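About Karam River Trust

Karam River Trust is a nonprofit land trust that protects streams, wetlands and bottomland forest in the Karam River watershed. We buy land when we can, hold conservation easements when an owner wants to keep farming or living on a property, and restore stream banks and wet meadows on both. We also run a monitoring program for freshwater mussels and the fish they depend on.

The trust was started by a group of landowners on Griso Creek who were worried about a plan to straighten and line the lower part of the channel. The plan was dropped. The landowners kept meeting, raised money for a survey, and then raised more to buy a 19-acre parcel at the mouth of the creek. That parcel is now the Griso Creek Preserve and is open to the public from sunrise to sunset.

What we protect

We hold 303 acres outright, in preserves of different sizes, and look after easements on private land as well. Most of the land floods at least part of the year. The largest preserve, Datinetti Bottoms, is a stand of swamp white oak, silver maple and sycamore with old oxbow ponds running through it. Wood ducks nest there, and so do prothonotary warblers in most years. The trail at Datinetti is closed from the first spring high water until the ground will hold foot traffic, usually through April.

Griso Creek is smaller and easier to walk. It has a gravel lot, a short boardwalk and one bench. Dogs are allowed on a leash. Fishing is allowed under state rules, except in the marked mussel beds below the footbridge.

The Zuvora Meadow easement is private land and is not open to visitors. The family that owns it grazes cattle on the upper pasture and has fenced the animals out of the stream. We check the fence line and the plantings twice a year and send the owners a written report.
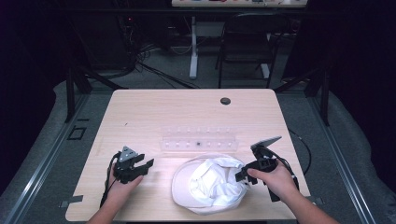 4 min read

How we work

Land comes to us in a few ways. Some owners call us. Some properties are on a list we keep of parcels that connect land already protected, and we write to those owners to ask if they would be willing to talk. We do not pressure anyone to sell, and we do not publish the list. Before we accept any property or easement, we walk it, look at the title, and work out what it will cost to take care of it for good. If we can't raise the stewardship money, we turn the project down or try to find another trust that can take it.

Restoration is done mostly in fall and winter. We plant live stakes of willow and dogwood along eroding banks, pull reed canary grass where it can still be pulled, and plug old drainage ditches so that water stays on the land longer. We set a 30-foot minimum for planted buffers and go wider where the owner agrees. Beaver dams are left alone unless they back water onto a neighbor's property, in which case we install a flow pipe.

Mussel surveys run in late summer at low water, at 20 fixed stations on the main stem and the creek. Animals are measured, recorded and put back in the same spot. The results are shared with the state and with anyone who asks for them. Exact locations of the rarer species are held back.

Staff

Shadi Mansour is executive director. She worked in farm lending before she came to the trust and handles land purchases, easements and fundraising.

Joon-young Um is stewardship and science manager. He runs the mussel surveys, plans the restoration work and is the person to contact about trail conditions, downed trees or anything dumped on a preserve.

Seasonal field crew are hired each spring. Openings are posted on the jobs page.

Money

Most of our operating budget comes from individual members. Land purchases are paid for through grants and separate campaigns, and gifts to a campaign are not used for salaries or office costs. A share of every campaign goes into the stewardship fund, which pays for surveys, fencing, signs and legal defense of easements. Annual reports and tax filings can be downloaded from the documents page, or we will mail you a copy.

Visiting and contact

The office is on the second floor of the old feed store on Mill Street, with an entrance at the back. There is no elevator. If stairs are a problem, call ahead and we will meet you at Griso Creek or at your home. We are closed to walk-in visitors on Friday, when staff are usually in the field.

To report a fish kill or a spill, call the state hotline first and then leave us a message. For easement questions, please include the road and the nearest cross street so that we can look up the parcel before we call you back.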